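Progress report to Mundia, second period
Project: Comparison of two grippers for mixed household items
Wednesday, May 23, 2018
Prepared by Carmela Lorente, Stanbridge workshop
For the attention of Zinhle Zwane

Where we are

The April plan promised a recommendation by the end of this period. I am not ready to give one. Both grippers have now been run on the KUKA arm, but the two sets of results were not gathered under the same conditions, and I would rather say so now than have it found later.

The Skuvine gripper completed its full 200 attempts. The Hinrichs gripper stopped at 121, when a finger joint began to stick and we sent it back. Its success rate up to that point looks better than Skuvine's. I put very little weight on this. The missing attempts are mostly the awkward ones, as the object list was worked through from easy to hard. That was my decision and a poor one. The order will be shuffled from now on.

What was tested

Each attempt is a single pick from a metal bin. The operator may not tidy the contents between attempts. An object counts as picked only if it is held for 10 seconds above the rim. The supplier's own leaflet counts any lift at all, so our figures will never match theirs and should not be set side by side.
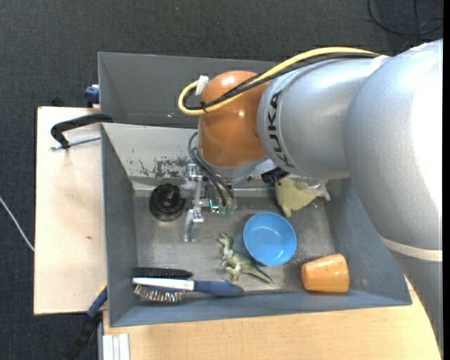
Bin contents with the gripper over them: toy fish, light blue bowl, green dinosaur, orange cup on its side, brush along the front wall.

The bowl and the cup tell us least. Either gripper can manage a rim, and a test made up of rims would flatter everyone. The brush is harder when it lies along a wall, and the toys give trouble through their shape. I have asked for results to be reported object by object, with no overall score. The overall score in our first report hid more than it showed.

Cable routing has cost us time. The cables and hoses run past the wrist to the gripper, and we have limited wrist rotation to protect them. Some approaches that would suit a narrow finger are therefore ruled out. We cannot yet say how much of the failure rate belongs to the gripper and how much to this limit.

Claims I cannot support

Skuvine's sales team says the fingers need no adjustment between objects. We adjusted them 2 times during the run. Hinrichs says its joint is sealed for life. Ours was returned within the month.

Next period

Repeat both runs in full, in shuffled order, with the same operator and the same wrist limit. Add a short run with the limit relaxed if the hoses can be rerouted safely.

Spending is within budget. The repair is under warranty, though the carriage was not. I would ask Mundia not to order further units of either gripper until the repeat runs are in.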